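Scenario sign-off for the rack cell: where does the approach pose go?
Reading time: 3 min

plesell_admin
Members are asked to comment on the draft rule for simulated pick scenes before it is adopted in August. Section 2 requires each scenario to be filed with a view from the gripper side, and the gripper must be open and clear of the rack in that view. The attached view is from the Trosommont scene.
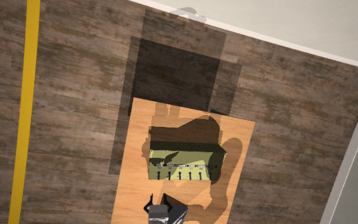 Olivares supports Section 2 but asks that the clearance be given as a distance. "Clear of the rack" will be read differently at each site. We propose 10 mm as the smallest permitted gap at the start pose.

kisto_sim
We do not agree that one distance should apply to every scene. A fixed 10 mm is generous for a rigid rack and too small for anything that can tip. The rule should require the author to state the gap and the grounds for it.

plesell_admin
Both positions are noted. Section 3 also needs attention. It requires a room view showing the main arm, the table and any other arms present. A reviewer who has only the close view cannot judge whether the elbow has space to move.
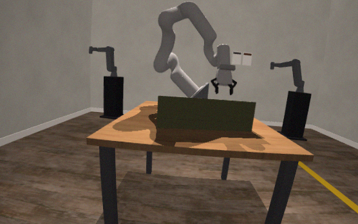
Fig. 2. Room view, main arm over the table, gripper open.

bench_four
Our group reviewed 3,000 runs under the old rule, and 8 were returned for a missing room view. That is a small number, but each one had already been approved on the close view alone. I support keeping Section 3 as written.

kisto_sim
I would add that the room view should be taken from low enough to show the legs of the table and the floor markings. Several of our scenes had a table placed slightly below the floor, and the fault could not be seen from overhead.

Olivares
We have no objection to a low view, provided that it does not replace the view from the gripper side. An upright object can hide whatever stands behind it. Section 3 should say so plainly.

plesell_admin
Agreed. The revised wording will require both views and will ask for the gripper state to be recorded in the scenario file. A reviewer should not have to judge it from the picture.

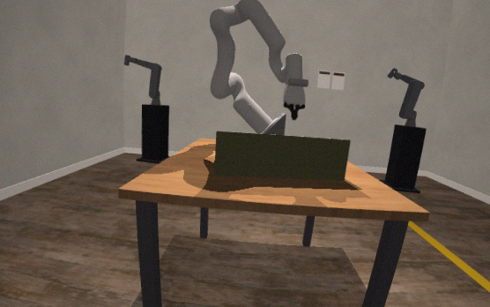
Revised text of Section 3, for comment

3.1 Each scenario shall include one close view and one room view.
3.2 The room view shall show the tabletop, its supports and the floor.
3.3 The gripper state shall be recorded as open, closed or moving.
3.4 The start gap shall be stated by the author, with grounds.

Olivares
We maintain our objection to 3.4 and ask that it be recorded.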